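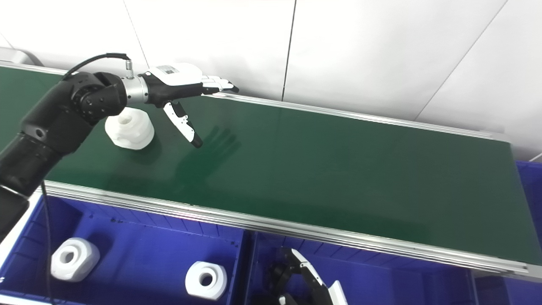 Dark-green conveyor belt with two blue plastic bins in front.

Drisivwood Flat-Top Belting, Dark Green
Supplied by the metre or as a joined loop
Sold by Sturix Belting and Spares

Product details | Sizes | Fitting | Delivery | Reviews (2)

We have been selling this belting for a good long while now and it is still the one we reach for first when a customer rings up and says, "I just need something ordinary that will move boxes from one end to the other." It's a plain, smooth-topped belt in a dark green that doesn't show every scuff and thumbprint (the white ones look lovely for a week, and then you spend the rest of the year wiping them!). Packing rooms take it, and so do mail-order firms, seed merchants, bakeries for their wrapped goods, and one very nice candle maker who has bought the same length from us three times over as her workshop has grown.

The top is PVC over a woven polyester backing, so it bends happily round a modest roller and keeps its length well once it has settled. There is a little grip to the surface, enough to carry cartons, tubs and padded envelopes along on the flat. If you are sending things up a slope, please have a look at our rough-top belting instead, or give us a ring and we'll talk it through with you. Tins and glass jars are fine as long as they stand steady on their own base.

Sizes

Widths: 300 mm and 800 mm kept on the shelf, other widths cut to order
Colour: dark green
Top: smooth, matt
Backing: woven polyester
Edges: cut, unsealed (sealed edges on request)
Smallest order: 2 metres
Order code: DW-147

When you order a joined loop we need to know the full length all the way round, which is the measurement people most often get wrong. Run a cloth tape or a bit of string right round the rollers with the tensioner wound in, mark it, and lay it flat on the floor to measure. Please don't measure the old belt after it has come off, as it will have stretched and you'll end up with a new one that is too slack from the first day. Sigita Rebane in our cutting room is always glad to check your sums before anything is cut, and she would much sooner have a phone call than a returned belt.

Joins

Loops come with a hot-pressed finger join as standard. It runs quietly and you can hardly feel it with your hand. If your conveyor can't be taken apart easily, ask for metal lacing, and the belt will arrive open with a pin to close it up in place. Lacing does tick a bit as it goes over the rollers. Some people mind this and some never notice.

Fitting and looking after it

Switch off and unplug the conveyor before you start. Wind the tensioner right in, clean the rollers (old tape and label backing love to wrap themselves round the tail roller), slip the belt on and take up the slack a little on each side in turn. Let it run with nothing on it for a while and watch the edges. A belt that wanders wants a very small turn of the adjuster and then some patience, so make yourself a cup of tea before you touch it again.

For cleaning, warm water with a drop of washing-up liquid does nicely. Keep white spirit and strong solvents well away, and dry the belt before you load it. It's worth looking over the join whenever you sweep underneath.

Goes well with

Zullberg tail rollers, plain or crowned
Kuusk stacking bins, blue or grey
Belt lacing kit with spare pins
Side guides, sold in pairs

Delivery

Cut lengths are sent rolled on a cardboard tube. Joined loops are packed loosely in a carton and should be left to relax in a warm room overnight before fitting. Made-to-measure belts can't be returned unless we have made the mistake, in which case we'll put it right and collect the wrong one from you. We close for stocktaking for a short spell in September, so do get your autumn orders in before then if you can.

Reviews

Valdis Adomaitis, June 5, 2018
Bought the wider one with a finger join for our parcel bench. Tracked straight after one small tweak, and much quieter than the belt it replaced. Instructions could have bigger print.

Packing room, small nursery
Good belt, good price. I measured it wrongly the first time and they were very kind about it.

Ask us about this product | Request a sample piece | Back to belting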